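Ticket 574
Subject: Booking page drops the second night on two-night stays
Product: Weven Reservations
Site: Mullesen Guest House
Priority: Normal
Status: Closed

Reported by customer
When a guest books two nights through our website, the confirmation email shows both nights but the calendar on our side only blocks the first one. The second night stays open and can be sold again. This has happened 3 times this month. Bookings we type in ourselves at the desk are fine. One-night stays are fine. We have not had any three-night bookings since it started, so I can't tell you about those.

Support, first reply
Thank you for the report. Please send the booking numbers for the affected stays and tell us which room types they were for. Please also check Settings, then Calendar, and tell us what is entered under "Day ends at."

Customer
All were for the garden rooms. "Day ends at" says 12:00 AM. The front rooms have the same setting and I don't see the problem there. Booking numbers are attached to the web form.

Support
We looked at the bookings. In each one the website sent the correct arrival and departure dates. The calendar received the departure date as one day early. The garden rooms are connected through the Prydderch channel link and the front rooms are not, so we are looking at the link first.

Please do the following:
Open Channels and select Prydderch.
Write down the time zone shown at the top of the page.
Do not press Sync yet.
Make a test booking for two nights in a garden room, on dates you can spare, and tell us what the calendar shows.

Customer
Time zone on the Prydderch page is blank. There is a dropdown but nothing is picked. Test booking did the same thing, first night blocked, second night open. I have closed the garden rooms to web bookings until this is sorted out. We are losing business over it, so please don't leave it until next week.

Support
A blank time zone explains the result. With no zone picked, the link falls back to its own default, and a departure date stored as midnight moves to the evening before. The field was added in the last update and should have been filled in from your main settings. It was not filled in on accounts that had a channel link paused at the time. Was yours paused?

Customer
Yes. We paused it while the garden rooms were being painted.
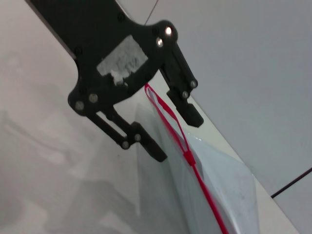
Zirneleck, December
Fix applied on the account by second-line support. The time zone on the channel link now matches the one in main settings. The link was resynced at 100 percent with no errors in the log. The existing two-night bookings were not corrected by the resync and have to be opened and saved one at a time.

Customer
Opened and saved all of them. Second nights are blocked now. Made another test booking and it came through right. I deleted the test bookings. Garden rooms went back on the website Wednesday morning.

One more question. If we pause the link again, will the field go blank again?

Support
No. The field was only left empty during the update itself. Pausing the link now keeps whatever zone is selected. A correction for other paused accounts is in the next release.

Closed with customer's agreement. To reopen, reply to this ticket and leave the number in the subject line.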